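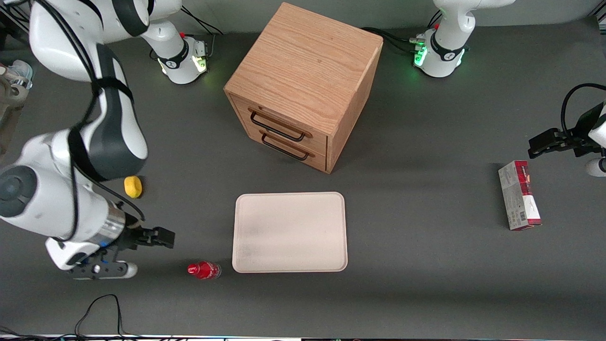
Skudargate Two-Drawer Desktop Cabinet

Custgate Office and Classroom Supply
Storage > Desktop > Cabinets

Item status: In stock
Finish: Light oak
Assembly: None required

The Skudargate is a compact drawer cabinet intended for reception counters, school offices, reading rooms and shared work tables. It is supplied to institutional customers as a single unit or in cartons of eight, and may be ordered on account by any school, library or public office registered with Custgate.

Product Information

The cabinet body is made from solid oak with a clear matte lacquer. Drawer bottoms are birch plywood. As oak is a natural material, grain and color will vary from one cabinet to the next, and customers placing repeat orders should expect slight differences between deliveries. Light oak will also deepen in tone with exposure to daylight. Where several cabinets are to stand side by side, we recommend that they be ordered together and unpacked at the same time.

Drawers run on waxed wooden guides. A drawer that feels stiff in the first weeks of use may be treated with a small amount of plain candle wax on the lower edge. Oil and spray lubricants should not be used, as they draw dust and will stain the wood.

Each drawer is fitted with a rear stop to prevent it from being pulled out by accident. To remove a drawer for cleaning, extend it fully, lift the front slightly and draw it forward.

Suitable Contents

The drawers accept index cards, stamps, keys, labels, craft supplies and small stationery. The cabinet is not designed for hanging files or letter-size paper - customers requiring paper storage should refer to the Flikbridge range.

Specifications

Number of drawers: 2
Maximum load per drawer: 8 lb
Maximum load on top surface: 46 lb
Feet: felt pads, replaceable
Lock: not fitted
Carton quantity: 8

Placement

The cabinet should stand on a flat, level surface, away from radiators and heating vents. It is not suitable for use outdoors or in rooms where humidity is not controlled. When the cabinet is placed on a polished or painted surface, the felt pads should be checked once each term and replaced when worn. Replacement pads are listed under Accessories.

Stacking is permitted to a height of two cabinets. The upper cabinet must be secured with the Han joining plate, sold separately.

Care

Dust with a dry, soft cloth. Marks may be removed with a cloth dampened in mild soapy water and wrung out well, after which the surface should be dried at once. Bleach, solvent cleaners and abrasive pads will damage the lacquer and are not covered by the warranty.

Accessories

Han joining plate, steel, with screws
Drawer divider set, birch
Label holders, brass finish, pack of eight
Felt pads, self-adhesive, sheet

Ordering and Delivery

Single cabinets are sent by parcel carrier. Full cartons are sent by freight and require a person on site to sign for them. Deliveries are not made on Sunday. Customers with restricted loading hours should state these on the purchase order - the carrier cannot alter a delivery window once the goods have been dispatched.

Orders of 160 cabinets or more are prepared to schedule, and a written quotation will be issued on request.

Returns

Unused cabinets may be returned in their original packaging. Please obtain a return number from the Custgate service desk before sending any item back. Cabinets that have been labeled, drilled or joined cannot be accepted.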